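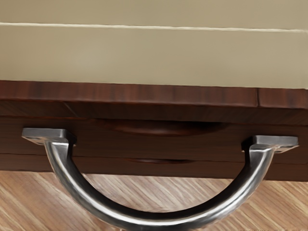 *Lucienne Hervieu — Household Materials, handout 2, April 2019*

## Caring for wooden furniture

Wood takes in moisture from the air and gives it back. It swells across the grain and hardly moves along it. Most faults you will meet in old furniture come from this: split panels, sticking drawers, doors that close in February and jam in summer.

**Solid wood.** A wide board needs room to move. Traditional makers set a panel in a grooved frame and left it unglued. If someone has since glued it, expect a crack.

**Veneer.** A thin sheet glued over a cheaper core. Lifted edges can usually be pressed down again with fresh glue and a weight. Don't sand until you know how thick the sheet is.

**Finishes**

- Oil: easy to patch, marks easily
- Wax: low protection, renew when dull
- Shellac: dissolves in alcohol, so keep spirits off it
- Varnish: hard-wearing, difficult to repair in one spot

Dark colour tells you little about the species. Beech and pine are often stained to pass for something dearer — look inside a drawer or at the back, where stain was seldom applied.

Before next session read Bailly's notes on hide glue, pages 11 to 19. Bring a soft cloth and one small piece of scrap wood, any kind.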